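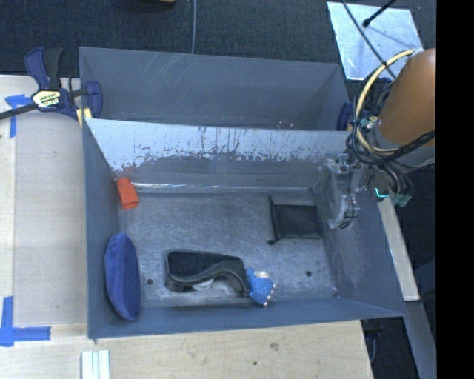 Parked car got hit, other driver gone: garage and kitchen-table tips

Print this page | E-mail this page

Posted 24 March 2024 by Yaneth Guzmán

Second one on our street in Senedville this month. Came out with my coffee, mirror hanging by the wire, taillight all over the road. No note. So, tips, quick, before I forget what I learned on the phone and in the garage. Some are from readers. Add yours at the bottom of the newsletter like usual.

BEFORE YOU TOUCH ANYTHING

Photos first. All four sides of the car, then the damage close, then the street both ways with a house number in it. Do it again with the flash on if it's early or getting dark. Scuffed paint shows up way better with the light coming from the side, so hold a flashlight low and flat against the panel while you shoot.

Lay a tape measure up the door and get a picture of that too. Height of the scrape from the ground. The officer who came out wanted to know and I had already moved the car. Dumb.

Look for paint that isn't yours. Don't wipe it. Don't buff it, don't even rinse the car till somebody has told you they're done with it.

Broken bits on the road: pick up whatever doesn't look like your car. Paper bag or an envelope, folded over, date written on it. If you're going to hand them over, handle them by the edges. Part numbers are sometimes molded into the back of a lens or a piece of trim, so the back matters as much as the front.

Call the non-emergency line if nobody is hurt and the road is clear. Write down the report number in two places. I put mine on the fridge and on the inside cover of the owners manual.

ASKING THE NEIGHBORS

Go the same day. A lot of doorbell cameras only hang on to clips for a short while. Ask for the hour you need, nothing more, people are nicer about it. Have them save the clip before they try to send it. Wilson Ticona across from us scrolled for 20 minutes and then found it on his wife's phone under a different app.

If nobody's home leave a note. Big letters, phone number, time window, what kind of car got hit. Keep it short. A whole page taped on a door gets thrown out.

Shops too. The laundry on Tamayo has a camera facing the curb, never knew.

TAPING UP A MIRROR OR LIGHT SO YOU CAN DRIVE TO THE SHOP

- Clean and dry first or no tape will hold. Rubbing alcohol on a rag, let it flash off.
- Painter's tape down on the paint, stronger tape on top of that. Peels off later without taking the clear coat with it.
- Red lens tape for a cracked taillight, from any parts store. Not red duct tape, light doesn't come through it.
- A dead bulb behind a good lens is still a dead bulb. Have someone stand behind while you press the brake.
- Loose mirror glass: press a sheet of wide clear tape over the whole face, then pull the pieces. Gloves.
- Bumper hanging: two zip ties are better than one long strap. Drill small holes only if that bumper is getting replaced anyway.

Temporary means temporary. If a headlight is out, or something is rubbing the tire, don't drive it. Tow.

GLASS IN THE DRIVEWAY

Push broom, then shop vac, then a slice of bread or a damp paper towel for the slivers. Old kitchen trick and works just as well on concrete. Sweep toward you from the grass side so you aren't knocking bits into the lawn where the mower finds them.

Inside the car, vacuum the seat rails and the door pocket, and run the window down and back up slowly before you trust it. There's always glass in the door. Throw out whatever was in the cup holders.

Put broken glass in a box and tape it shut, write GLASS on it. Trash crew will thank you.

GLOVEBOX ENVELOPE

One big envelope. In it:

pen that works, and a pencil for when it doesn't
registration and insurance card copy
little card with phone numbers on it, in case your phone's the thing that got smashed
disposable flashlight or a headlamp, fresh batteries every March
blank sheet with boxes drawn for plate, make, color, street, time, which way they went
a piece of chalk

Vasanthi Fakir sent in the chalk one. For marking where the tires sit before a car has to be moved out of the lane. Only if it's safe to be standing there!! If traffic is moving forget the chalk and get over the curb.

The sheet with boxes is worth the five minutes. When it happens you think you'll remember the plate. You get half. Say it out loud over and over until you have it written, even a partial. Then color, then body shape, then anything odd, a roof rack, a sticker, one headlight out. Guessing at the rest is worse than leaving it blank.

PARKING SO IT'S LESS LIKELY

Fold the street side mirror in. Every night, takes a second. If yours don't have a button push them by hand, slow, they are meant to fold on most cars.

Wheels straight on flat ground. Turned-out front wheels stick past the fender. On a hill turn them the way you were taught, obviously.

Not the first spot after a corner if you can help it. Not opposite a driveway somebody backs out of.

Reflective tape on the trailer, the dumpster, the basketball hoop, anything that lives near the curb. Wipe the spot first, round the corners of the tape with scissors so it doesn't lift.

Trim the hedge off the streetlight. Report the streetlight if it's out, there is usualy a number on the pole.

HEADLIGHTS, WHILE YOU'RE OUT THERE

Cloudy lenses. Toothpaste sort of helps and then it's back in a few weeks. A restoring kit with the sealer wipe lasts longer. Mask the paint all the way around, two layers. Wet sand in one direction, then the other with the finer paper, keep a spray bottle going the whole time. The water runs milky and then less milky. Dry all the way before the sealer goes on, and don't do it in direct sun.

Wipe the inside of the windshield too. That film is half the glare at night. Microfiber, a little glass cleaner on the cloth, go up and down on the inside and side to side on the outside so you can tell which side the streak is on.

Washer fluid, top it off. Wiper blades, run a finger along the edge, if it's ragged swap em.

PAPERWORK CORNER

Clear one end of the kitchen table or a drawer and keep it all there until it's closed. Folder, not a pile.

Every call: date, name, what they said. One line each. I used the back of a calendar page. When I got a different person on the third call I could just read it to them.

Get the estimate in writing and ask if it covers paint blending and sensor stuff. Mine jumped from almost $400 to $632 once they'd looked behind the bumper cover. Check your deductible before you file anything, might be more than the fix. Policies differ, read yours or call.

Towing receipt, ride receipts, tape and lens tape from the parts store. Receipts fade so take a picture of them.

Don't post the other car's plate all over the neighborhood page. Give it to the police. Could be wrong by one digit and then you've got some poor guy getting yelled at.

READERS SENT

"Keep a cheap rain poncho in the trunk. You'll be kneeling on wet road looking under a bumper sooner or later." Rocío Ayala, Lullville

"Magnet on a string for screws and clips on the gravel. Found all but one of mine." A. Theodorakopoulos

"Save the old mirror housing. Mine snapped onto the new one and I just bought glass." no name on this one

Still want a good way to get clear tape gunk off black plastic trim without turning it gray. Peanut butter was suggested, trying it tonight on the old mirror.

Get the tips by e-mail. Enter your address to subscribe to our newsletter. Unsubscribe any time.

This site uses cookies to remember your settings. Accept | Manage cookies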